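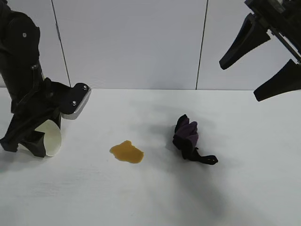 ## 5 Spills on the work surface

This section applies to Plarholm table tops in white, with or without the fabric-textured cover. It deals with small spills of tea, coffee and similar drinks. For oils, inks and solvents, see section 6.

### 5.1 Before you start

Have the following within reach of the table:

- a dark absorbent cloth, dry
- a second cloth, damp, well wrung out
- a bowl of lukewarm water with a little washing-up liquid
- a bin for used paper cups

Do not use a white or undyed cloth for the first pass. Tea and coffee mark it permanently and it will then be put back with the clean ones. Dark cloths must be washed twice on their own before first use, as new dye can transfer to a white top.

> **Caution:** If the drink is hot, leave it until it can be touched safely. Keep sleeves and cuffs clear of the liquid.

### 5.2 Securing the cup

1. Check whether the cup is upright or on its side. A cup on its side may still hold liquid behind the lower edge of the rim.
2. Lift a tipped cup with the mouth turned slightly upwards. Do not roll it.
3. Stand the cup on its base, well away from the spill, on a part of the table that is dry.
4. Press the side of the cup lightly. If the wall has gone soft, throw the cup away.

Note: a paper cup that has been tipped often carries a drop under the base seam. Wipe the base before setting the cup down, or a ring will form. Rings are harder to remove than the spill itself.
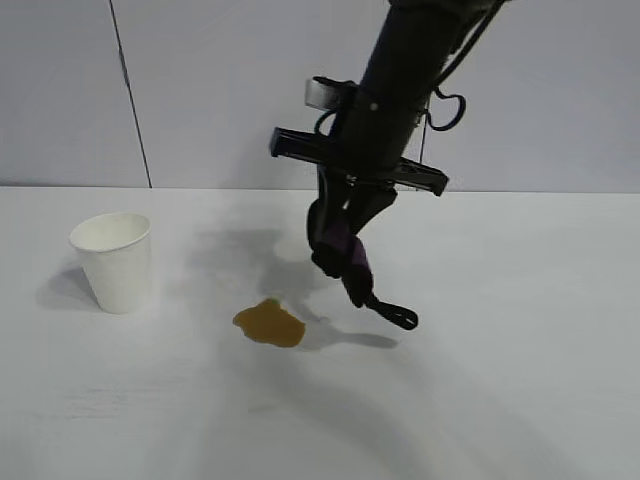
*Section text: Ansel Achterberg. Checked by Emmett Pruitt. Revised July.*

### 5.3 Taking up the liquid

With the cup out of the way, the spill can be dealt with from the outside in. The edge of a tea or coffee spill dries first and leaves the darkest line, so it is treated before the middle.

1. Fold the dry cloth into a pad. Tuck in loose ends and straps.
2. Lay the pad against the edge nearest to you and press straight down. Do not rub.
3. Lift, turn the pad to a dry face and move along the edge.
4. When the whole outline has been pressed, place the pad over the middle and hold it there until no more liquid is taken up.
5. Put the used cloth in the wash. Do not leave it bunched on the table top.

Spills of up to 200 ml can normally be taken up with one cloth. Larger amounts should be held back with a second cloth laid along the table edge before step 1, so that nothing runs into the joint between the top and the frame.

> **Caution:** Do not use paper towels on the fabric-textured cover. Fibres catch in the weave and show up grey after cleaning.

### 5.4 Wiping down

Use the damp cloth in straight strokes, always in the same direction, and rinse it after each pass. The water should be no warmer than 32 °C. Hotter water sets the tannin in tea and can leave a yellow patch the size of the original spill. 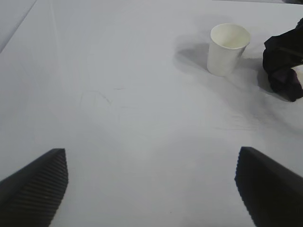

Continue past the edge of the mark by at least a hand's width on every side. A clean patch with a hard outline is as noticeable on white as a stain, and it usually has to be evened out later by washing the whole top. Finish with a dry cloth, then look along the surface from a low angle with the light behind the table. Any remaining film will show as a dull area.

If a brown outline is still visible after three passes, apply Fivora surface cleaner (part no. 781) to the cloth and repeat. Do not pour or spray it directly on the table.

Covers from the older Edberg range are not coated and must be taken off and washed by hand. The Hutchins clip-on edge has to be removed first. See section 3 for the order in which the clips are released.

### 5.5 Putting the cup back in use

1. Confirm that the table top is dry where the cup is to stand.
2. Hold the cup by the upper half of the wall, just below the rim. Gripping it lower down can squeeze the base out of round.
3. Set it down flat and let go before moving your hand away.
4. Fill to two fingers below the rim at most.
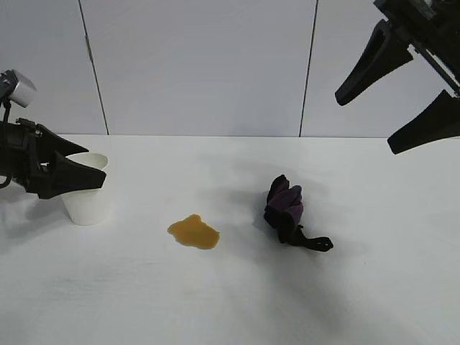
### 5.6 Faults after cleaning

| Fault | Likely cause | Action |
|---|---|---|
| Brown outline | Edge dried before pressing | Repeat 5.4 with cleaner |
| Purple or blue tint | Dye from a new cloth | Wipe at once with soapy water |
| Dull patch | Soap not rinsed off | Wipe with clear water, dry |
| Ring mark | Wet cup base | Press with damp cloth, then 5.4 |
| Raised texture | Cover rubbed while wet | Leave to dry flat overnight |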